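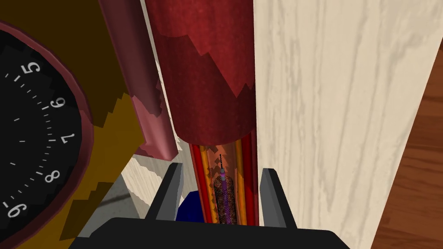 Winter changes to recycling pickup in Drostcombe

By the Drostcombe Resident News desk
6 February 2007

You are receiving this newsletter because you signed up at the town office or through the town website. To stop receiving it, reply with the word "remove" in the subject line.

The town's recycling pickup moves to a new schedule at the end of this month. The change affects every household on the east side of the river and most of those on the west side. Households on Gourlay Road and the streets that run off it keep their present day and can skip to the section on what goes in the bin.

The main change is that paper and containers will be picked up in alternate weeks. Until now both have gone out together, in separate bins, and the truck has made two passes down each street. From the end of the month the truck will make one pass. One week it takes paper and cardboard, and the next week it takes bottles, cans and plastic containers. Trash pickup stays weekly and stays on the same day.

A card showing which week is which will come with the next water bill. Residents who rent and do not get a water bill can pick up a card at the town office or at the library desk. The card is green for paper weeks and blue for container weeks. These are the same colors as the bin lids, except on the older bins, which have black lids for everything. If you have one of the older bins you may keep using it. Tie a strip of cloth to the handle or write PAPER on the side in marker so the crew can tell.

Why the schedule is changing

Drostcombe's contract with the old hauler ended in December. The new contract is with Vondska, which already collects in two of the neighboring townships and runs the sorting shed on Kosa Street. Vondska's trucks are larger than the old ones and have a single compartment. They cannot carry paper and glass on the same trip without spoiling the paper, and spoiled paper has to go to the landfill at the town's expense.

The town looked at paying for a second truck each week. The cost would have added $60 a year to each household's sanitation fee. Alternate weeks add nothing to the fee this year. The contract runs for 4 years, and the fee can be reviewed after the second.

Some residents asked at the winter meeting whether the bins are big enough to hold two weeks of paper. For most homes they should be. Larger households, and people who get several newspapers, may need a second bin. The town has 318 spare bins in storage and will hand them out free, one to a household, until they are gone. Ask at the town office and bring something with your address on it. Extra cardboard can also be flattened, tied with string and set beside the bin. Please do not use wire or packing tape.

What goes in the bin

Paper weeks: newspapers, magazines, junk mail, office paper, phone books, cereal boxes, paper bags and flattened cardboard. Window envelopes are fine. Pizza boxes are fine if the grease has not soaked through. Tear off the bad part and put it in the trash.

Container weeks: glass bottles and jars, steel and aluminum cans, and plastic bottles and tubs marked 1 or 2 on the bottom. Rinse them. Labels can stay on. Lids from jars may go in loose, but plastic caps should go in the trash.

Not accepted in either week: plastic bags, foam cups and trays, light bulbs, mirrors, window glass, drinking glasses, dishes, aerosol cans that are not empty, paint cans, batteries and toys. Milk cartons and juice boxes are not accepted either. The old hauler took them and Vondska does not.

Plastic bags cause the most trouble at the sorting shed. They wrap around the rollers, and the line has to be stopped while they are cut away. Put your recycling in the bin without a bag around it. The grocery store takes clean plastic bags at the box inside its front entrance.

Setting out your bin

Bins should be at the curb by seven in the morning. Vondska's route runs in a different order from the old one, so a truck that used to reach you after lunch may now come early. Leave an arm's length between the recycling bin and the trash can, and keep both clear of mailboxes and parked cars.

After a snowfall, set the bin at the end of the driveway and not on top of the plowed bank. The crew will not climb a bank to get at a bin — this was in the old contract as well. If the streets are too bad for the truck, pickup moves back one day for the rest of that week. The town will put a notice on the website and on the recorded phone line by six in the morning.

Drop-off at Kosa Street

The yard at Kosa Street stays open for people who miss a pickup or have a large load. It takes scrap metal, car batteries and motor oil along with the regular items. Motor oil must be in a closed container that has held nothing else. There is no charge for residents. Businesses pay by weight and should stop at the scale first.

The yard handled 2,000 tons last year from Drostcombe and the townships together. Lines are longest on weekend mornings — come in the afternoon if you can. The gate closes at four until the clocks change.

If your bin is missed, call the town office before noon on the following day. Please have your street address ready, and leave the bin at the curb until the truck has come back for it.

Last updated: two days after first posting, to correct the gate hours at Kosa Street.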